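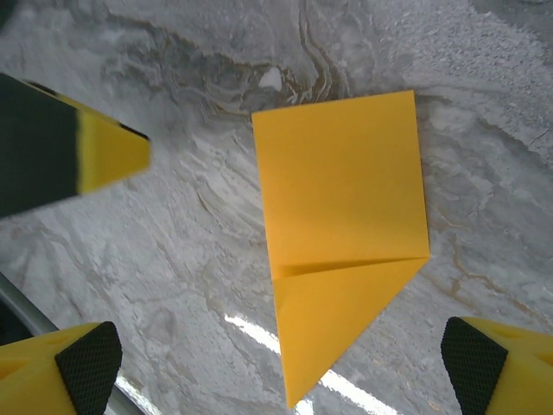
Section 3: Folding Tasks

Before you start

The Pimeck two-arm kit will fold things. How well it folds them depends on the thing, the table, and what you were hoping for. If you bought the kit to do your laundry, read the whole section before you carry the basket in.

Start with paper. Paper stays where you put it and has corners the software can find. A T-shirt has neither quality. Use a square sheet in a strong, plain color and save the patterned stuff for later.

Setting up a first fold

1. Clear the table within reach of both arms. Coffee counts as an object.
2. Lay the sheet flat, near the middle of the work area.
3. Open both grippers fully and raise the arms clear of the sheet.
4. In the Vukero app, choose Fold, then Paper, then Single Diagonal.
5. Check the wrist view. You should be able to see the sheet and the fingers of that arm.
6. Press Run and keep your hands out. You will want to help. Don't.
7. When the arms stop, check the crease. If it has lifted, choose Press Again.

Note: Shiny tabletops throw glare, and Vukero may take a bright streak for the edge of the sheet. Turn off the overhead light or move the paper. A dull placemat also works, if you can live with the look.

Note: The second arm tends to drift into the first arm's view. This is normal. Code 400 means the arms have come too close to each other, and both will wait politely until you choose Resume.

Caution: Keep fingers, sleeves and pets away from the grippers while the arms are powered. Use the stop button, not your hand, to end a run.

Moving on to cloth

8. Try a dishcloth once paper folds cleanly. Expect the first few to look like something you would have refolded yourself.
9. Do not attempt fitted sheets. Code 3557 was added for fitted sheets. It has no fix.

What to expect

Our shop in Holub has logged more than 3000 folds with this kit. Paper goes well, dishcloths go fairly well, and socks go somewhere. A person is still faster at all of them. Owners who run the Fliltulgate add-on can leave a stack of napkins to be done overnight, provided the napkins aren't needed for breakfast.

To change the grip pads, see Section 4.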